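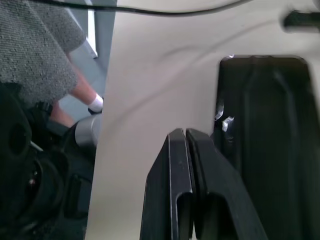 Gripper fingers, nearly touching, against off-white surface.

December 31, 2019

Gudora battery store, logger notes. Written up so the next person at Proselville doesn't have to dig through the old pages.

Pulled the full record off the Forker logger. 1568 rows, of which 1029 fall inside daylight hours by the array current. Timestamps were out by an hour after the daylight saving change, so anything before the correction needs shifting before it is lined up with the inverter file. I have not touched the raw copy. Corrected version sits beside it with a 2 on the end of the name.

State of charge from the Nisbet battery management unit still disagrees with our own coulomb count. The gap grows through the afternoon and closes again after a full charge, same behaviour as in September. Current sensor offset is the likely cause – a small standing error integrates to something visible by evening. Zeroed the sensor with the DC isolator open and the offset at rest is now within the last digit of the display.

Discharge test run at 2000 W into the resistive load. Voltage sagged early, then held flat until the low cutoff. Cell temperatures spread more than I'd like across the upper tray, centre cells warmest. The tray fan was turning but the filter has not been changed.

To do:
Repeat discharge with clean filter, same load.
Log sensor offset at start and end of each run.
Ask whether the Gudora feeder limit applies to export only or to charging as well.
Label the spare shunt – its calibration sheet is in the grey folder, second divider.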